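Before you begin, please close the game completely. The settings in this section are read only one time, at start, and changes made while Molstead is running will be lost when you quit.

## 4. Display and controls

This section explains how to set the screen size, how to connect a controller and how to make a second player profile. If you have only a keyboard, you can skip 4.2.

### 4.1 Screen size

On the first start the game opens in a window of 1366 × 768. On many laptops this is the full screen, and the lower row of the inventory may be hidden behind the taskbar.

1. Open the launcher and choose **Options**, then **Display**.
2. In the list **Mode**, choose **Borderless**. The other two choices are **Window** and **Full screen**.
3. Set **Interface scale** to 80. With this value the inventory, the map and the chat all fit on a small screen.
4. Press **Apply**. The launcher shows a test picture for a few seconds.
5. If you can read the text in all four corners, press **Keep**. If you do nothing, the old values come back.

**Note:** The interface scale does not change the size of subtitles. They have their own setting under **Options > Sound and text**.

**Caution:** Do not choose **Full screen** if you have two monitors with different refresh rates. In version 748 this can freeze the game when you move from Stidley harbour to the upper town. Use **Borderless** until the problem is solved.

### 4.2 Connecting a controller

1. Connect the controller by cable. Wireless also works, but please do the first set-up with the cable.
2. Start the launcher. The name of the controller should appear at the bottom left. If you see only "Unknown device", go to step 5.
3. Choose **Controls**, then **Calibrate**.
4. Move both sticks slowly in a full circle, let them go, and press **Done**.
5. For an unknown device, choose **Manual**. The launcher asks for each button by name. Press **Skip** for a button which your controller does not have.

The dead zone of the sticks goes from 0 to 1000. The default is good for new controllers. If your character walks when you are not touching the stick, raise the value in small steps – a very high value makes it difficult to walk slowly, and you will need to walk slowly in the Juddale mines.

**Note:** Vibration is off by default. You can turn it on in the same menu.

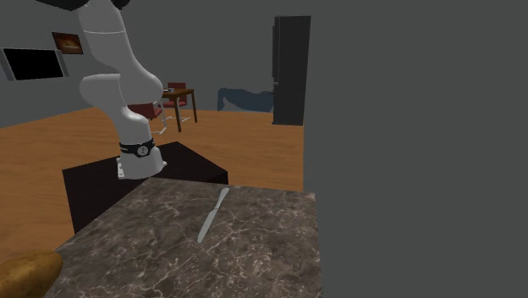
*Renato Urrutia, manual and English text*

### 4.3 A second profile

Each profile has its own saved games and its own controls. The display settings are shared.

1. In the launcher, press the small arrow next to your profile name.
2. Choose **New profile** and type a name. Only letters and numbers are allowed.
3. Choose whether to copy the controls from the first profile.
4. Press **Create**. The launcher closes and opens again by itself.

**Caution:** If you delete a profile, its saved games are also deleted. Copy the folder `saves` to another place before you do it.

If you bought the Figueroa chapter, it is available in all profiles on the same computer. You do not have to enter the code again. The chapter appears in the main menu after the second profile has finished the prologue.

To go back to the default values, hold **Shift** while you open the launcher and answer **Yes**. Profiles and saved games are not touched by this. Continue with section 5, Sound and text.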